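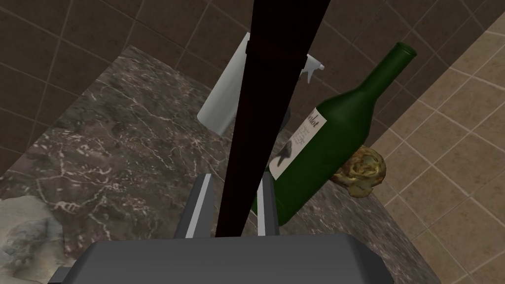
2023年10月17日 仿真台记录

Suneren 厨房场景包试用,接着上回装环境的部分往下写。Rokeya 把试用授权挂到共享盘上了,谁要用自己去拿,到期前记得把配置导出来,不然又得从头配一遍(我上次就吃过这个亏)。

先说总的感觉:比我预想的好太多了!之前用 Haque 那套自带的厨房,台面是一整片灰,墙也是一整片灰,策略在里面跑得漂亮,一换背景就傻眼。Suneren 这一包的材质是真下了功夫的。大理石台面的纹路很乱,白的、奶油色的细线到处岔开,墙砖还分深棕和浅米两种,砖缝也做出来了。腕部视角下看,夹爪的灰色和石材的暗部挨得很近,正好是我们一直想要的那种“不好分”的背景。

安装
照文档走,一次通过。唯一的坑是资源路径里不能有中文,我的用户目录偏偏就是中文名,报的错又跟路径毫无关系,查了一个上午。Corinne 看了一眼就说换目录试试,换了就好。已经写进组里的安装说明第一行了。

夹爪模型
用的是 Hosov 的两指平行夹爪,Suneren 提供了现成的适配文件,指面的碰撞体是单独的,可以自己改摩擦系数。这一点要大大表扬。以前我们都是手工拆网格,拆完还要对坐标,现在改一个数就行。默认摩擦偏高,东西一碰就像粘上了,我往下调了两次才觉得顺眼。适配文件里左右指的命名和 Hosov 原厂文档是反的,写脚本的时候千万看清楚,以仿真里的为准。

任务:夹持细长杆
今天主要弄这个。杆子是深暗红近黑的那根,一头粗一头细,细的一头放在两指之间。选它是因为最难伺候:表面暗,高光又弱,分割网络老把它和后面的深色瓷砖混到一块儿;另外它又长,稍微夹偏一点,另一头就甩出去老远。

周围放的杂物都是包里自带的,台面上有白色喷雾瓶、深绿色酒瓶、揉皱的米色布,还有一团黄绿发褐的皱东西,资源列表里名字是一串编号,我到现在也没弄明白它算什么。无所谓,当干扰物挺好用的。酒瓶的玻璃反光做得尤其舒服,瓶肩和瓶颈上有一点柔和的亮,标签上还印了只像鸟的黑色剪影,做包的人心真细。

杆子从喷雾瓶前面横过去,瓶身中间给挡住了,喷头在另一边露出来。这个遮挡关系我特意保留,拿来测实例分割会不会把一个瓶子认成两个。

跑批
同一组参数,换随机种子,一共跑了32次,其中20次从头到尾没掉杆。我挺高兴的,旧环境里同样的策略我都不好意思往记录里写。掉杆的那些,翻日志看主要是两类情况:
一是合拢的时候杆子不在两指正中,一侧先碰到,把杆推斜了;
二是抬起之后转腕太快,长的那头惯性大,在指间打滑。
第一类应该能靠合拢前的位姿微调解决,第二类得限角速度。还有个别几次日志里看不出原因,先存着,种子号都记在同目录的文本里。

渲染速度
开全套光照的时候明显慢,把反射质量降一档就能接受,肉眼看区别很小,只是酒瓶上的高光会糊一点。训练用低档,出评估图用高档,配置分成了两个文件,别混着改。

材质随机化
这是我最想夸的功能!台面、墙砖、布料可以分别随机,也可以锁住其中一个只动别的。我试了锁台面、换墙砖,深度估计基本没受影响;反过来锁墙砖、换台面,误差就上来了,尤其是纹路密的地方。说明我们的深度头对台面纹理依赖得厉害,这件事以前只是猜,现在总算有办法一项一项拆开看。Rokeya 说她那边做抓布料的也想用,我把脚本给她了。

不满意的地方也写上,免得将来续费的时候只记得好的:
布是刚体。那块揉皱的米色布看着软,夹爪一推,整块平移,像推一块石头。问了 Suneren 的支持,答复说柔性布料是另一个模块,要单独授权。
酒瓶没有液体,质量参数是按空瓶给的,想模拟满瓶得自己改质量和重心。
标签贴图凑近了看,大字没问题,底下的小字糊成一片,读不出来。要做文字识别的同事别指望它。
文档的英文版和界面对不上,有几个菜单项已经改名了。

和 Zastent 那套比
Corinne 之前试过 Zastent 的同类产品,她的看法是 Zastent 的物理更稳,堆叠物体不抖,但场景少,材质也单调。我们现在的瓶颈在视觉这边,我倾向先用 Suneren。如果后面要做叠盘子之类的接触密集任务,再回头谈。Corinne 基本同意,她只坚持一条:买之前要在我们自己的真机上做一次迁移对照,光看仿真里的成功率不算数。有道理,排进计划。

待办
夹爪合拢前加3毫米的横向微调,再跑同一批种子,和今天的结果对着看。
转腕角速度设上限,先保守一点。
给那团黄绿色的东西起个正经名字,不然标注表里没法填。
找 Rokeya 要柔性布料模块的报价,她和那边熟。
真机对照用的杆子还没找到合适的,粗细要接近,颜色一定要深。工具间有根旧的,明天去量一下。

补一条:改完摩擦系数要重新加载场景才生效,界面上虽然立刻显示新数值,底层用的还是旧的。我头几次调参全白调了,上面跑批的数据是重新加载之后的,可以放心用。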